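Using less at home: water, heat and waste
Farzana Khokhar
Last updated Jan 31, 2026

Most of these tips cost nothing. A few need a cheap part from a hardware shop and a free afternoon. I have tried all of them in my own terraced house in Drarkthorpe, which has hard water, solid walls and a small yard, so adjust them to suit where you live. If you rent, check with the landlord before you change any fittings.

Start with the meters

Read your water, gas and electricity meters on the same day each week and write the figures in a notebook kept near the door. Do this for a month before changing anything. You will then know what is normal for your house and can see whether a change has made a difference. Weather matters with gas, so put a note beside the reading if it has been very cold or if you have been away.

To look for a water leak, read the meter last thing at night and again in the morning before anyone uses a tap or flushes. If the figure has moved, something is running. Toilets are the usual cause. Put a little food colouring in the cistern, leave it for 20 minutes without flushing, and look in the pan. Colour in the pan means the flush valve is letting water past and wants cleaning or replacing.

Kitchen water

Keep a washing-up bowl in the sink and use it for vegetables as well as plates. The water from rinsing vegetables can go on the garden as it is. Washing-up water can go on established shrubs if you use an ordinary mild liquid and not much of it, but keep it off anything you plan to eat raw.

Run the dishwasher full and on the eco setting. It takes longer and uses less. There is no need to rinse plates first; scrape them into the food caddy and put them straight in. Clean the filter every week, or the food ends up back on the glasses.

Fill the kettle with what you need. If you have trouble judging it, pour the water in from the mug you are going to drink from. Descale it when you see a crust on the bottom. Equal parts white vinegar and water, brought to the boil and left until cool, will shift most of it. Rinse well and boil once with plain water before you make tea.

In summer keep a jug of tap water in the fridge so you are not running the tap to get it cold.

Cooking

Lids on pans. Match the pan to the ring. Turn an electric hob off a little before the food is done and let the heat left in the plate finish it. This does not work on gas or induction.

The oven is the expensive one. When it is on, fill it. I put potatoes in alongside whatever else is cooking and have them cold the next day. For a single portion a microwave or small countertop oven is cheaper to run. Check the door seal by closing the door on a strip of paper and pulling. If the paper slides out freely the seal is tired, and on most ovens it unclips and can be replaced without tools.

Dried beans use a good deal of gas if you simmer them from start to finish. Soak them overnight, drain, boil hard for as long as the packet says, and then carry on at a low simmer in a heavy pan with the lid on. Cook a large batch and freeze it in portions. Kidney beans must have the hard boil. Do not skip it, and do not cook them from raw in a slow cooker.

Fridge and freezer

Pull the fridge away from the wall and vacuum the back. Do this twice a year, with the plug out. Leave a gap behind it when you push it back.

Let cooked food cool before it goes in, but do not leave it standing out for longer than 2 hours. Large pots cool faster if you split them into shallow dishes or stand the pot in cold water.

Defrost the freezer when the ice is as thick as a pencil. Put the food in a cool bag with a blanket over it, switch off, and stand a bowl of hot water inside with the door shut. Old towels along the bottom will catch most of the melt. Do not chip at the ice with a knife.

Give one shelf in the fridge over to things that need eating soon. Everyone in the house should know which shelf it is. We throw away far less salad than we used to.

Laundry

Wash at a low temperature unless someone has been ill or the load is towels or nappies. Use less powder than the packet suggests if your water is soft, and the full amount if it is hard. Run an empty hot wash now and then to keep the machine from smelling, and leave the door and drawer ajar between loads.

Drying indoors puts a lot of water into the air. Choose one room, shut the door, open the window a crack, and spin everything a second time before hanging it. Leave space between items. A small fan on low speeds things up and costs very little to run. Do not hang wet clothes over every radiator in the house, which holds the heat back from the room and feeds mould on the outside walls.

If you have a tumble dryer, clean the fluff filter after each load. Take out shirts while slightly damp and put them on hangers, and most will not need ironing.

Heating and draughts

Bleed the radiators at the start of the cold season. Turn the heating off first and let them cool. Hold a cloth under the valve, open it with the key until the hissing stops and water comes, and close it. Check the boiler pressure afterwards and top up if it has dropped.

Find draughts on a windy day with the back of a damp hand. The places people miss are the letterbox, the keyhole, the loft hatch and the gap where pipes go through the wall under the sink. Foam strip will do for the hatch. For gaps in bare floorboards I used strips of papier mâché tinted with cold tea, pushed in with a filling knife and sanded when dry. They have lasted well apart from one board by the back door that moves.

Never block air bricks, or the vents for a gas fire or a stove.

Thick curtains help if they stop at the sill and do not hang over the radiator. Draw them at dusk. In the daytime open them on whichever side of the house has the sun.

Rainwater

A water butt can go on any downpipe with a diverter kit. Stand it on something solid and level, high enough to get a can under the tap. Nearly 8 of my watering cans come out of a small butt before it runs dry, so if you have room, get a bigger one than you think you need. Put a lid on it. Scrub it out in February before the growing season, when there is not much call for the water.

My butt is a Skasteck, second-hand, and the tap leaked from the start. A new rubber washer cured it.

Food waste and compost

Line the kitchen caddy with newspaper. Empty it every day or two in warm weather and rinse it with the washing-up water.

If you compost at home, keep a sack of torn cardboard or dry leaves beside the bin and add a handful every time you tip in peelings. A wet, smelly heap needs more cardboard and a stir with a fork. A dry heap that does nothing needs water. Leave out meat, cooked food and dairy, all of which bring rats. A sheet of fine wire mesh under the bin keeps them from getting in from below.

Making furniture last

Keeping what you already have is usually better than replacing it, and a table is one of the easier things to keep going.

Dust wood with a dry cloth, following the grain. For sticky marks use a cloth wrung out in warm water with a drop of washing-up liquid, wipe again with plain water, and dry straight away. Skip the spray polishes, which build up and have to be taken off in the end.

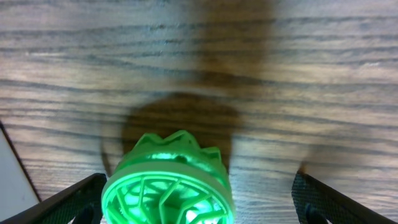

A wooden tabletop with a pronounced grain.

White rings from hot cups are usually in the finish and not in the wood. Try a dry cloth and a warm iron on a low setting, held on for a few seconds at a time, checking as you go. If that fails, rub gently with a little non-gel toothpaste, wipe off, and wax. Black rings have gone deeper and generally mean sanding.

Before you oil anything, put a drop of water on an area that does not show. If it sits as a bead, the finish is sound and oil will only lie on the surface and go tacky. If it soaks in, the wood can be oiled. Put on a thin coat with a lint-free cloth, wipe off all the excess, and give it 2 days before you use the table again. Lay the oily cloth out flat outdoors to dry before you throw it away. Balled up in a bin, it can catch fire by itself.

Wobbly chairs should be glued before the joint wears. Pull the joint apart, scrape off every bit of old glue, apply wood glue, and hold it tight overnight with a strap or a loop of cord twisted with a stick.

Keep furniture out of direct sun if you can, and away from radiators. If you cannot, turn the table end to end every few months so it fades evenly.

Small electrical things

Put the television, games console and speakers on one switched extension lead and turn it off at night. Leave the router alone if you have a phone or an alarm that depends on it.

Replace bulbs as they fail, starting with whichever rooms are lit the longest. Old chargers, cables and dead toasters should not go in the household bin. Take them to the recycling centre, or to a repair session if there is one near you. Take batteries out first and tape over the terminals of any lithium ones.

Keep instructions in one folder. Write the model number of each appliance on the front so you can order seals, filters and hoses without having to lie on the kitchen floor with a torch.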